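From: Lena Piątek
To: hareck-sorting
Date: April 16, 2024
Subject: Re: [hareck-sorting] Table layout for the drinks container station

Leokadia and all,

Replies are under your points. I left out the paragraph on the key to the Uver room, which we settled by phone.

Leokadia Urbańczyk wrote:
> Before we print the sheet I would like us to agree on what
> goes on the table. In December we had too many kinds of
> containers out at once and people spent the whole time
> asking about the odd ones. My preference is bottles and a
> can, two open containers to sort into, and nothing else.
>
> I would also like to know whether we are using opened or
> unopened drinks. The old sheet says one thing on the front
> and the other on the back.

Agreed on keeping it small. On the second question, the front of the old sheet says sealed, and the back says "as found," meaning whatever state people would hand it to you in. I would go with "as found" for cans and allow either for bottles. A can with the tab popped is what people have in their hand when they are looking for a place to put it. The small red one is a good size. It is short and slim, and it has a barcode panel low on the side, so anyone who wants to practice the deposit part can find the code without being shown.

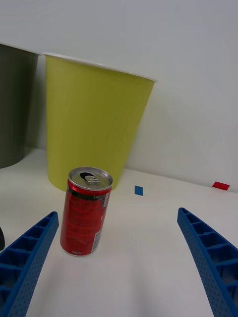

WHERE THE TWO CONTAINERS GO

> Last time they were at the front and everybody reached over
> them. Can we try the back?

Yes, put them at the back of the table, side by side, gray on the left and yellow-green on the right. Both have a white rim and both are wide enough at the mouth to see into from where you stand. Keep them close together. If they drift apart people start treating the space between as a third place to put things, and then we have to clear it.

The sheet should name them by color and skip the words "recycling" and "other." Nedelcu changed its pickup categories and may do it again, and I don't want to reprint. The facilitator can say out loud what each color stands for that day.

For the tape, red and blue strips on the white top are fine. They show up well and should peel off clean. Please write down in the sheet that the tape is for whoever resets the table. Several people in the Ata group thought the strips were part of the exercise and asked which color meant plastic.

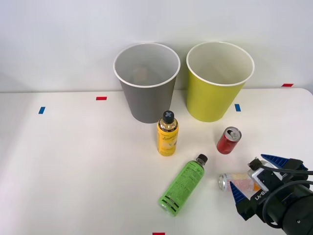

hareck-sorting Digest, Vol 7, Issue 5

(Message continued from the previous part of the digest.)

BOTTLES

> Should they all be standing? I find it tidier.

I would leave one on its side. The yellow lemon one can stand in front of the gray container, and the green one can lie at an angle nearer the front edge, neck pointing to the back right. With everything upright people read it as a shop shelf and are slow to touch anything. A bottle lying down gets picked up first.

Two more notes on bottles. Turn the yellow one so the script faces out. The green one has a lot of small print on its label, nutrition figures and so on, and that is useful for the part where we ask people to find what the bottle is made of. Don't choose one with a plain label for that spot. Leave the caps on both. 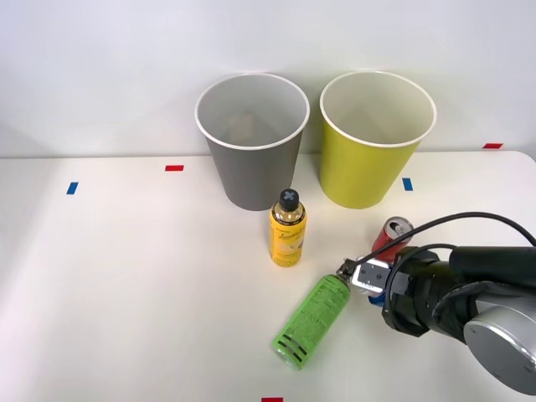 RESETTING BETWEEN GROUPS

1. Take everything out of both containers, including anything small at the bottom.
2. Put the containers back at the rear of the table.
3. Stand the yellow bottle in front of the gray container.
4. Set the can to the right of the yellow bottle, tab up.
5. Lay the green bottle down last.
6. Press down any tape that has lifted.

Step 1 is the one that gets missed. Look down into the gray one before you start the next group.

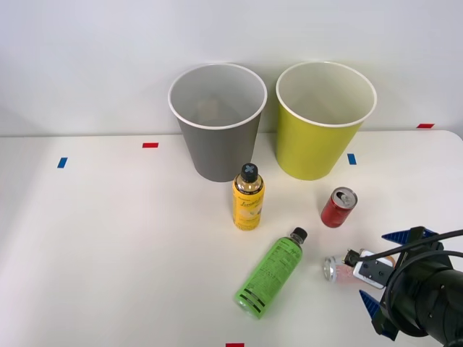
Lemon bottle and red can in front of the containers. Something small and tan is near the bottom of the gray one.

> One more thing, do we have enough cans for all the groups?

We do. The supply sheet lists 66 of the small ones. I would still like them rinsed and kept upright in the tray, and please don't crush any. The cupboard code for the Uver room is still 2848.

If there are no objections I will send the sheet to print on Friday. Leokadia, could you check the wording on the back page once more? I took out the line about sealed drinks but I may have left the footnote that goes with it.

Lena

_______________________________________________
hareck-sorting mailing list
To leave the list, write to the list owner with "remove" in the subject line.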